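Search this wiki
Go
Advanced search

Masking tape

Masking tape is a thin paper tape with a weak, pressure-sensitive glue on one side. Made to be torn by hand and pulled off again later. Used in house painting, car painting, labeling, crafts, and for marking out floors and tables. Sold in tan or off-white for general use, blue or green for painters, and a lot of other colors for marking work.
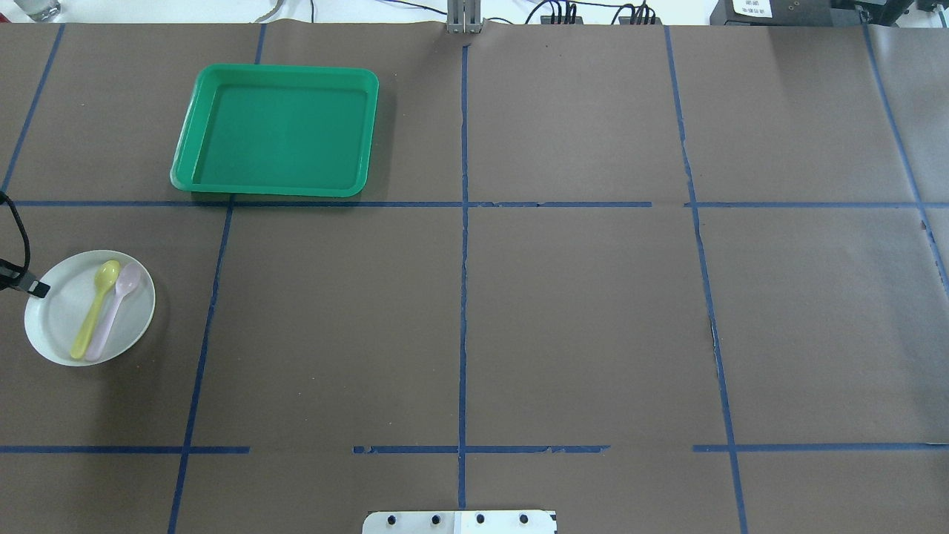

Backing

Most masking tape uses crepe paper, meaning paper that has been wrinkled while damp so it stretches a little. The stretch lets the tape go round a gentle curve without folding. Before coating, the paper is soaked with a rubber or latex mix (called the saturant) to keep it from splitting when it comes off the roll. Cheap tape has less saturant. It shreds.

Fine-line tapes use plastic film instead, usually PVC or polypropylene. Sharper paint edge, harder to tear by hand. Washi tapes use a flat, thin Japanese-style paper and sit somewhere between the two.

Adhesive

Three main kinds:

Natural rubber – grabs fast, cheap, goes brittle or gummy in sunlight. Common on tan tape.
Acrylic – slower to grab, holds up much better to sun. Common on tapes rated for longer use.
Silicone – high heat work, powder coating and the like. Expensive.

The glue has to stick well enough to stop paint creeping under but let go cleanly. Makers get this by keeping the glue layer thin and by picking a softer or firmer mix. A release coat on the back of the paper keeps the roll from bonding to itself.

Colors and grades

There is no single color standard. Blue usually means a painters tape with a longer clean-removal time, but not always, and one maker's green may be another's yellow. The package is the only safe guide. Labels normally give a removal time in days, a surface type (wall, glass, bare wood, fresh paint), and sometimes a temperature limit.

Use in painting

Surface should be clean and dry. Dust is the main cause of lifting. Tape is laid in short lengths, pressed down along the edge with a putty knife or a fingernail, and taken off at a low angle, folded back over itself. Opinions differ on when. Many house painters pull it while the last coat is still slightly wet; others wait untill it is dry and score the edge with a blade first.

Bleed on rough walls can be cut down by first brushing the wall color over the tape edge. That seals it. The new color then goes on top.

Marking and layout

Theater crews use tape to show where furniture and actors go – the practice is called spiking. Warehouses and school gyms mark temporary lanes. On drawing boards and craft tables it holds paper flat and makes quick guide lines. For floors, a vinyl or cloth tape lasts longer, paper tape scuffs through fast under shoes.

On paper and cardboard, masking tape often takes the top fibers with it when removed. Low-tack tapes do less damage. Conservators avoid it on anything meant to be kept, as rubber glue turns brown and soaks in over the years, and the stain is very hard to get out.

Storage

Rolls keep best in a cool, dry place, lying flat on their sides, out of the sun. An old roll tends to tear in slivers. Warming it briefly can help but not for long.

Collecting and local history

There is a small amount of collector interest in old tins, cores, and counter dispensers. The best known private list is by Anneliese Ehlers, who cataloged 811 labels from small European makers, among them Mühlbauer and the short-lived Dedemska brand. Dedemska rolls were sold in the town of Prundeck and are known for a printed core with the roll length on it. Only 2 unopened rolls are in the Ehlers list. Hollis Quintanilla later added 154 entries, mostly dispensers, and disputed the dating of the earliest Mühlbauer tins. The combined list was last updated on Sunday, July 12, 2020. Narkico, a paper mill, supplied crepe backing to both makers and its order books give up to 2827 rolls of base paper in a year, though which year is not clear from the suriving pages.

Disposal

Used tape is generally not accepted with waste paper because of the glue and dried paint. Goes in the trash in most places. Small bits left on a cardboard box are usually fine – check local rules.

Related articles
Crepe paper
Duct tape
Gaffer tape
Painter's putty
Pressure-sensitive adhesive
Spike marks (theater)
Washi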